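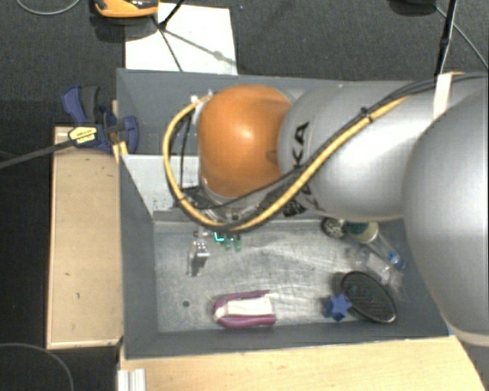 Weekend kitchen help wanted, Bovwood Community Hall

Need 4 people for the Saturday-style lunch club, starting asap. Prep, serving, dishes. No experience needed but you must be OK on your feet and OK with onions, lots of onions.

Shifts are 5 hours, two a month minimum. We feed 40 most times, more when its cold out. Paid, hourly, plus lunch. Aprons provided, bring closed shoes.

Food handler card a plus. If you dont have one we'll cover the class.

To apply: short note to Apinya Ruangrit at the hall office, name, phone, which weekends you can do. No resume neccessary. Or stop by and ask for Rozália, mornings are best.

Notes in by 13 July 2021 please. Under 18s need a parent's signature, form at the desk.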